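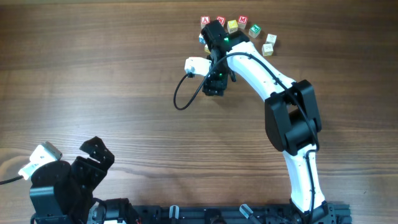
Wooden tabletop with small alphabet blocks.

Semaan Table Oil, one-litre tin
Reviewed by Fouad Smadi, November 22, 2025

I bought the Semaan oil in September after the polyurethane on our kitchen table started lifting at one end. The litre tin was $49 from Skudley. A smaller tin is sold as well, but it works out dearer and won't do two coats on a six-seater with anything left over.

Preparation took longer than the oiling. I took the old finish back with 80 grit, then 120, and stopped at 150 as the label says. I went up to 220 on the underside of one leaf to compare, and the oil sat on the surface there and stayed tacky into the next day. Vacuum the dust out of the joins before you start. A damp cloth raised the grain and I had to sand that patch again.

The oil is thin, the colour of weak tea, and smells like linseed with a bit of orange peel. It went on with a white nylon pad. Leave it 15 minutes, then wipe off everything that hasn't soaked in. I left too much on near the edge of the table the first time and got a shiny patch that had to be rubbed back with turps. The second coat used less than half as much as the first.

The label says 12 hours between coats. In our garage it needed closer to 24, with the roller door up during the day. We ate at the table after four days, with placemats, and stopped being careful after two weeks.

Water and cold glasses leave no mark if wiped up the same night. Tomato sauce came off with dish soap. A hot mug left a faint white ring, which went after I rubbed in a teaspoon of oil. Red texta did not come out, and there is still a pink line beside my chair. Scratches show as much as they would on bare timber, but you can fix one spot without redoing the whole top – the main reason I'd choose oil over another coat of poly.

I had a quote of $149 from Nullelside to do the same job in their workshop, finish included. If you don't own a sander, or have nowhere to leave a table for a few days, that is fair money. I'd used the Fanumum wax on a bookshelf before this. It's easier to apply and dries faster, but it marked under a wet vase and I wouldn't put it on anything people eat from.

Lay the used rags out flat outside to dry before binning them. The warning about rags catching fire is on the back of the tin in very small print – it should be on the front.

Four out of five. I'd buy it again for a table, and I have enough left for the bench in the hall.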